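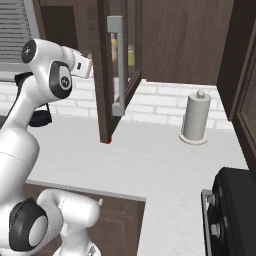 Bolsa de investigação em manipulação robótica - 1 vaga
Laboratório Plalbridge, grupo Foveo

O grupo Foveo procura um(a) bolseiro(a) para avaliar políticas de manipulação treinadas em simulação, em tarefas de arrumação de cozinha. A bolsa tem a duração de 8 meses, em regime de tempo inteiro, e começa em março. A orientação é de Montserrat Barrios e Karthikeyan Kulkarni.

O método de partida chama-se Sumano. Aprende a partir de 546 demonstrações teleoperadas e é avaliado em 108 configurações iniciais que não entram no treino.

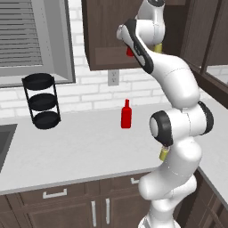 O trabalho centra-se na generalização a disposições novas da bancada. Queremos saber quanto do desempenho se perde quando mudam a posição dos objetos e o que os rodeia. Numa configuração como esta, com o frasco vermelho de pé na bancada e o suporte preto de três níveis mais atrás, à esquerda, o objeto pode ser deslocado entre ensaios sem alterar o resto da cozinha. O plano prevê 4 séries de ensaios, cada uma com um relatório interno.

Tarefas
Preparar e executar as avaliações em simulação
Classificar as falhas por fase da tarefa (aproximação, preensão, transporte, colocação)
Manter o código de avaliação e a documentação
Colaborar na escrita de um artigo 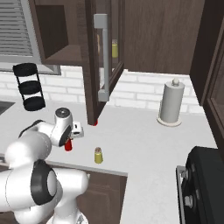 Objeto vermelho na garra, sobre a bancada. Cozinha simulada.

Requisitos
Mestrado em engenharia, informática ou área próxima
Python e experiência com um simulador de física
Inglês escrito. O português é útil, mas não obrigatório

Valoriza-se experiência em aprendizagem por imitação - mesmo que só em projeto de curso.

Candidaturas
Enviar CV, carta de uma página e ligação para um repositório de código até ao fim de janeiro de 2025, ao cuidado de Lavanya Pisharody, secretariado do Laboratório Plalbridge. As entrevistas são feitas por videochamada.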